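Monday at Stirthorpe: trying four arms and a lot of tape

I had been promising myself a trip up to the Stirthorpe open day for ages, and this year I finally got myself on the early train with a sandwich and a notebook. The idea is simple and rather lovely: a handful of small makers bring their grippers and arms, set them up on counters, and let visitors drive them on everyday jobs. I went mostly for the two-finger grippers, as our little workshop has to choose one before the end of the year.
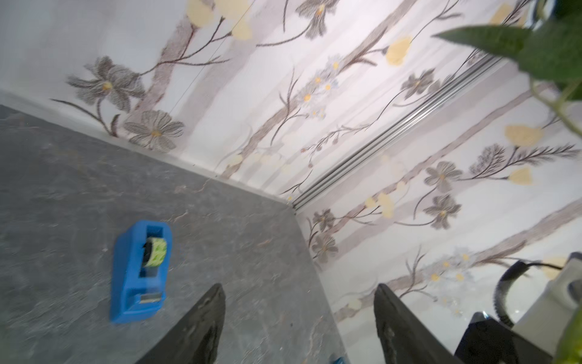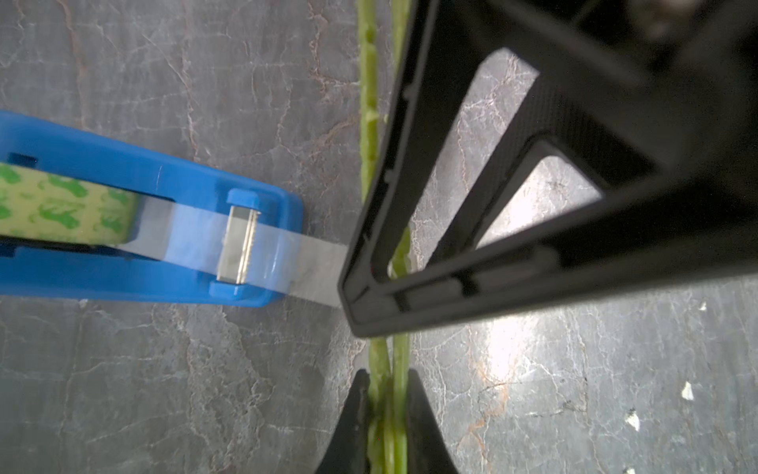 Wrist camera views at the tape counter, with the blue dispenser on the left in both.

The tape counter was where I spent most of my morning, and I'm not sorry! Tape is a wonderful test for a gripper. It's thin, it's floppy, it sticks to whatever you don't want it to stick to, and the cutter on a dispenser asks for a pull at a decent angle. I had come expecting to be impressed by heavy lifting and instead stood there for the best part of an hour watching people fuss over a strip of tape with cartoon frogs on the roll.

Hiếu Kim was running the counter and was very patient with my questions (I had a page of them, sorry, Hiếu). The first gripper I drove was the Clorine, which has plain tapered fingers and costs 3475 dollars with the mounting plate. It opens nice and wide, and I found it easy to line up from the wrist camera. What I didn't get on with was the very end of the stroke. The fingers closed a touch faster than my hand on the controller, and twice I pushed the dispenser along the counter when I only wanted the end of the tape. Hiếu suggested turning the closing speed down to 14 on the dial, and it behaved much better after that.

Then I had a go with the Phan, which comes in at 4000 and feels more grown-up in the hand. The motion is smoother, and there's a soft little stop before it grips that I liked very much. It is bulkier, though, and in tight spots I kept losing sight of what I was reaching for behind the fingers. If your work is boxes and bottles you may never notice. For tape and cable ties I think I would, every day.

A word about the cameras, as a few of you asked me to look into them. Having the view ride along on the wrist takes some getting used to. Everything tips when the arm tips, and for the first few minutes I was leaning sideways in my chair like a child playing a racing game. Once that passed I found I used it for nearly all the close work, and only looked up at the arm itself when I was moving from one side of the counter to the other. Shiny countertops are a bother. With the light coming in, parts of the stone went almost white on my screen, so I'd want to be able to set the exposure by hand.

After lunch (a very good leek pie, eaten standing up) I tried the Sturkel controller, a chunky two-handed thing for 399. I wanted to love it. The triggers are good and the cable is long enough to let you walk about, but the thumb wheel that turns the wrist is stiff and my thumb was sore by three o'clock. Another visitor with bigger hands thought it was the best thing there, so do try it yourself before you listen to me.

I came away leaning toward the Clorine with the speed turned down, and I've asked if we can have one on loan over the winter to try on our own bench. Getting there is easy enough, ten minutes on foot from the station, and the doors open at nine. Go early if you want a long turn at the tape counter. By eleven there was a line behind me, and I did have to give up my chair.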